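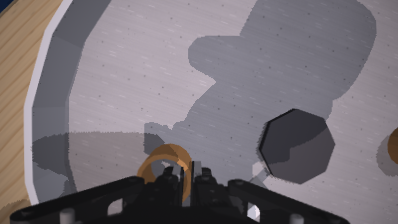
Robotics Club: The Turntable Task

The Hudville robotics club is spending the summer on the turntable task for the Breltencombe student meet in September. All the work so far is in simulation. The club has 27 members this year, up from last year, and they are split between programming the arm, driving it by hand and keeping the run log.

The task is simple to state. Small round parts sit on a turntable in the middle of a table. The arm has to pick them up one at a time and place them in a blue bin, standing upright and in a two-by-two pattern. A part that lands on its side does not count. Neither does one left leaning on its neighbor. Teams can write code for the whole run or have a student drive the arm, but a driven run scores fewer points.

Most of our members started by driving. It is the quickest way to learn where the arm will and will not go, and it gives the programmers something to work from. Each driver does a short set of practice runs and writes down what went wrong. The club set itself a goal of 400 logged runs before the meet. As of 6/27/18 the log stood at 230. 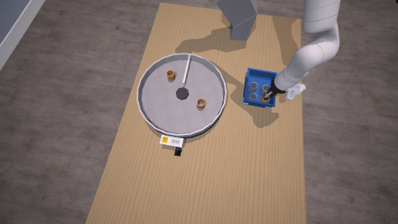 The gripper at the blue bin, with two orange cups on the turntable.

The trouble spots are much the same for everybody. The first is the grip. The parts are hollow, and you can hold one with a finger inside the opening and the other finger outside, so that the wall is pinched between them. You can also close on the whole part from both sides. Pinching the wall takes less room, which matters when the bin is filling up, but the fingers have to be lined up well before they close. If they are off even a little, the part tips over and the run is usually lost.

The second is the turntable itself. Drivers tend to chase a part as it goes around. Trí Võ, who has logged more runs than anyone else in the club, told the newer members to quit doing that. "Pick a spot and wait there," he said. "Get the gripper over it, get it straight, and let the part come to you." Several drivers changed how they work after that and their notes have gotten shorter. 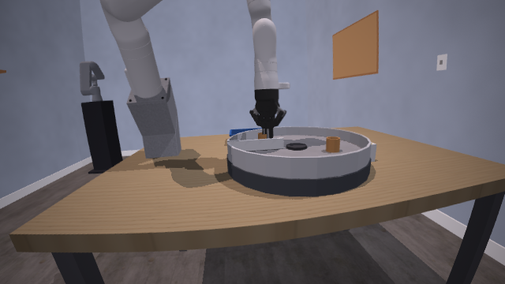
Waiting costs time, though, and the run is timed. Quang Vi has been going through the log to find out how long a driver can wait before it stops being worth it. Her first answer is that it depends on which part you go for. Parts near the rim move faster than parts close to the middle, and they are also nearer the tray wall, so the fingers have less space on that side. She would like drivers to note the position of the part at every pickup from now on. There is a new column in the log for it. Please fill it in.

The third is seeing what you are doing. From a low view, the fingers can hide the part you are reaching for. From straight above, it is hard to judge height. Drivers may switch views as often as they like during a run, and most now come down using one view and check with another before closing the gripper.

The programmers are a step behind the drivers, as planned. Their code, which they named Fusel, can move the arm to a point over the tray and lower it. Picking up a moving part is the next piece of work. They will use the best of the driven runs as a guide – one more reason to keep the notes readable.

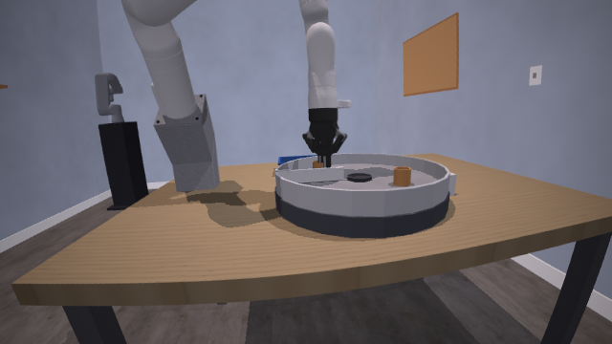

Summer Schedule

Open lab continues two afternoons a week in the Sampaio Building, in the computer room on the ground floor. Drivers sign up on the sheet by the door. Programmers meet at the back tables and do not need to sign up.

New members are welcome through the end of summer. No experience is needed, and you do not need your own computer. Come to any open lab and ask for Trí or Quang.

Families who can drive students to Breltencombe in September should leave their name and the number of seats at the school office.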